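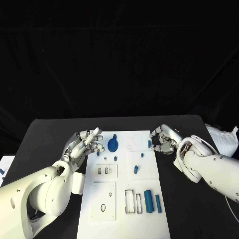
Fitzsimmons Robotics Club

Rillska Task Board, with the Unau two-arm robot

The Rillska board is the practice surface for our assembly class and for teams getting ready for the Sarkard student round. It is a long white board that lies flat on the table in front of the Unau. The moving parts are mostly blue, so they stand out from the board. The Unau works over it with both hands, reaching in from either side.

The board is used for pick-up, placing and two-handed work. Students start out driving the arms by hand control and later write their own routines for the same moves. Both kinds of run use the same parts and the same score sheet.

What goes on the board

Gear disk. Blue, with a raised hub and a small knob on top. It goes toward the upper left. Most teams try it first.

Pegs. Small, blue, and set upright before a run. They are easy to tip with the side of a finger, so bring the hand down from above.

Nut. Dark and tiny. It is the hardest part on the board to pick up and the easiest to lose. Spares are in the lidded box, and please write it on the sheet when you take one.

Cylinders and thin rod. The large cylinder and the rod start out side by side, running lengthwise. Leave the gap between them as marked on the setup sheet. If it closes up, the fingers will catch both.

Slotted blocks and plates. White, like the board. The blocks have one slot each. The smaller plate has a pair of slots with dark edges, and the larger one has an oval hole and a small round one. White on white gives some vision programs trouble. Teams using a camera routine should test on the plates early and leave the disk for later.

The faint squares and circles on the surface are for layout. They can be hard to see under the room lights, so go by the setup sheet if you are not sure where a part belongs.

Setting up

1. Put the board lengthwise on the dark table, between the arms.
2. Close the black curtain behind the table all the way down to the table edge. Teams who practiced with it open have had to redo their color settings.
3. Place the parts from the setup sheet. Start at the far end and work back toward the robot.
4. Check that the arm cable hangs clear of the board.
5. Send both arms to the ready pose, hands above the board, and wait for the operator to call the start.

Keep hands off the table once the arms are powered. If a part falls over during a run, it stays where it fell until the run is finished.

Practice scoring

A full run is worth 100 points. Points are given for lifting a part cleanly, for putting it down in the right area, and for any move where one hand holds and the other works. There is no bonus for speed at the practice stage. A dropped part scores nothing for that move but the run goes on.

Teams are made up of 2 students, an operator and a spotter. The spotter watches the arms and has the stop button, and does nothing else during the run. Please swap roles between runs so that both get time at the controls.

Each team gets 2 scored runs per session. Unscored practice can be booked on the sheet by the door, and first-year students go ahead of everyone else on class days.

Notes on the hands

The Unau hands have jointed fingers, and they take some getting used to after a simple two-sided gripper. A loose, partly closed hand is a better starting shape than a flat one - there is less distance to close and less chance of sweeping a peg over on the way down. For the thin rod, use the thumb and one finger and keep the others curled back.

Do not press down on the board to get a better grip. If the fingers stall, open the hand, lift, and come back in. Forcing it wears the finger joints, and repairs come out of the same money as competition travel.

There are openings in the arm casing near the wrists, with wiring inside. Keep sleeves, tape and loose tools away from them, and do not tuck cables in yourself. Tell the lab staff.

Borrowing

The board and parts can be borrowed by any team that finished the September safety session. The robot stays in the lab. Boards go out for 2 nights at a time and come back with the full parts list signed. Wipe the board with a dry cloth only - cleaner takes the layout lines off.

Missing parts should be reported when the board comes back, including the nut. The parts files are in the club folder under Rillska, and replacements have to be blue in the same shade or saved color settings will stop working for the next team.

Last updated: Fri 29 November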